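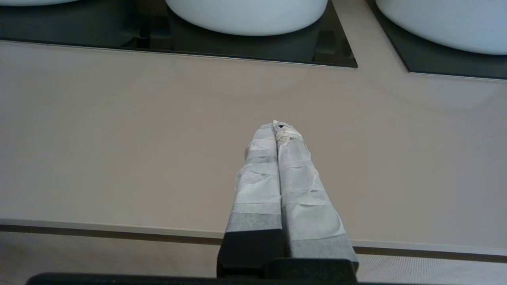
Written up by the fit-out bench lead, Morkesell workshop
July, started 9.40 am
Notebook > Mock-up room > Worktops
2 comments

Right, the taupe top. I've been living with this thing for long enough that I see it when I shut my eyes, so I'm getting it all down while there's still tea in the mug. We've got the two white vessel sinks sitting up on their dark glass panels along the far side, and I have to say I like them a lot more than I did on paper. On the Borora drawing they looked like a pair of salad bowls somebody had forgotten to put away. On a pale top they look right, and the dark glass gives them something to stand against (without it I think they'd float off).

Setting-out: I went with the 14 mm spacer under the front rail and then changed my mind and put the 9 in. Much happier. If anyone reads the old page in the Monti folder, ignore the sketch with the arrows, I drew that before lunch and it's the wrong way round.

The colour is still the thing I can't settle. In the morning it's nearly grey, by four o'clock it has gone a sort of milky tea, and the sample chip in my pocket agrees with neither. I held the Jakon chip up next to it as well and that one is far too pink -- lovely for a bedroom, no good at all next to white sinks.
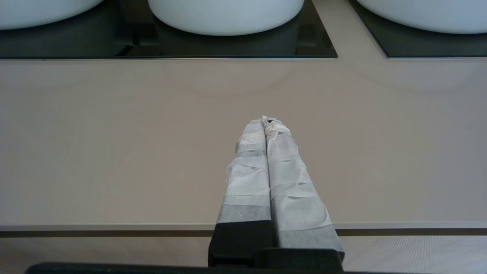

Taupe top, middle stretch. Smooth finish, pale taupe-grey.

I did the fingertip test over the middle stretch, which is my grand name for shutting my eyes and dragging my hand slowly from one side to the other. Couldn't feel a thing! I was braced for a ridge, and had the fine paper ready and everything. Went over it again with a torch held low in case my hands were being kind to me, and found one dull patch the size of a stamp that buffed out in no time. So the sanding stays as it is, and please could we all leave it alone now, me included.

Wiped down with the plain cloth only. The blue ones shed and I spent 23 minutes last week picking fluff off a top that was meant to be finished, and I'm not doing that again.

Moved on to the cooking side after that. The big round metal pot is up on the dark surface beside the top, and the bright metal next to the near-black does cheer that corner up. I do like the clean line where the beige stops and the dark begins, it makes the whole run feel a bit more grown-up. 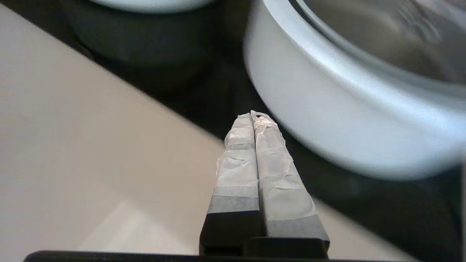

Still to do

Try the 9 spacer at the other end too, and write down which way up it went this time.

Ask Jakon whether they do the chip in anything less pink.

Look at the colour again under the evening lights -- then pick one and stop fussing.

Shares: 2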